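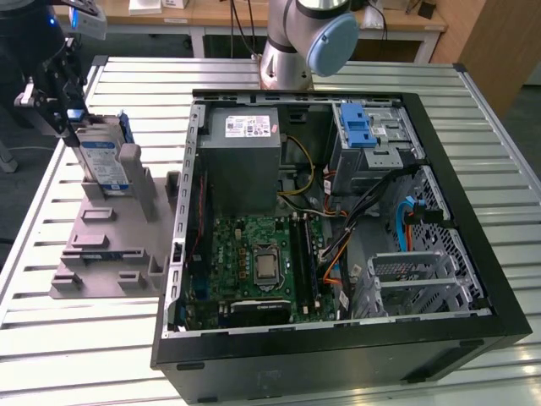 The Slow Hands of Goltumton

The press kit said the arms would take a desktop computer apart while the staff drank their coffee. I drank two cups on the morning I visited the refurbishing shop at Goltumton, and at the end of the second one the machine on the bench still had its memory slots, its processor and its power supply. A hard drive was in the gripper, going down into a gray 3D-printed fixture at about the speed of a man lowering himself into a cold lake.

Ceron, which runs the shop, takes in old office computers by the pallet. Some get cleaned up and resold. The rest are stripped, and the drives, memory and processors go into separate bins. It's dull work and it cuts up your hands. There are 14 people on the floor, down from a few more, and since May they have shared it with two robot arms on a slatted aluminum table.

The company calls this the Naltevholm line, after the town where the software was written. Calling it a line is generous. It's a table.

Wojciech Wasilewska has been opening computer cases for 15 years and now spends most of his shift beside the arms. His title changed from technician to cell supervisor. His pay, he told me, did not. He lays each tower on its side, takes off the side panel, works loose whatever cables look likely to snag, and steps back. The arm comes in over the case. If the drive lets go cleanly, the arm carries it to the fixture, a printed plate of blocks and posts and slots that holds parts upright so the next step can find them. If the drive doesn't let go, a message comes up on a screen and Wasilewska leans in and does it by hand.

I asked how often that happened. He looked over at the shift manager, who was on the phone, and said it depended on the computer.

It depends on the computer a great deal. Anyone who has opened a few knows that manufacturers never agreed on anything. One uses plastic latches, the next uses screws, a third hides a screw behind the latch. Cables run wherever there was room for them on the day. A person gets a feel for it by the second week. The arms have to be taught each model, and the shop's own list has 306 of them on it. When I was there, the arms could be trusted with over a dozen. The manager preferred the phrase "and growing."

So the pallets are now sorted before anything else happens. Somebody walks down the row and pulls out the models the arms know, and those go to the table. Everything else goes to the old benches, where people with screwdrivers take them apart the way they always have. The awkward machines used to be spread through the day, mixed in with easy ones. Now the easy ones go to the robots and the people get a full shift of rusted screws and snapped clips. Their hourly target was set back when the work was mixed. It hasn't been lowered.

That's the part I'd want to know about if I worked there, and it wasn't in the press kit. The kit talked about "freeing skilled staff for higher-value tasks." I asked three people on the benches what their higher-value tasks were. One laughed. One said sweeping. The third, a woman who asked me to leave her name out, said she had been promised training on the arms and had so far been shown where the stop button was.

To be fair to Ceron, some things are better. Wasilewska used to go home with nicks all over his fingers, and he showed me his hands, which were fine. His back is better too, he says, because he lifts a case once and then leaves it where it is. The arms have not dropped a drive on his shift. Management says there have been no layoffs, which is true, though people who left in the spring weren't replaced, and everyone on the floor can do that subtraction.

What he misses is harder to put in a report. On the bench he could get a rhythm going and talk to the person next to him. At the table he has to watch. The arm may need him in ten seconds or in ten minutes, and he can't start anything else in the meantime. "You get tired from waiting," he said. "I didn't know that before."

A consultant from a firm called Piątek had been in on the Thursday before my visit to measure the cell. She timed the arms. According to Wasilewska she didn't time him, so the preparation, the cable work and the leaning in won't appear in her figures. The report will show a robot that strips computers. I asked the manager whether that seemed right to him, and he said the human steps would shrink as the software improved, and that it made no sense to measure something that was going away.

Maybe so. I've heard the same sentence in a laundry and a seed warehouse, and in both places the human steps were still there when I went back. They had just stopped being anybody's job on paper.

I asked Wasilewska if he would go back to the bench if they let him. He thought it over while he reached for the next tower.

"With the old mix, yes," he said. "With what they have over there now, no."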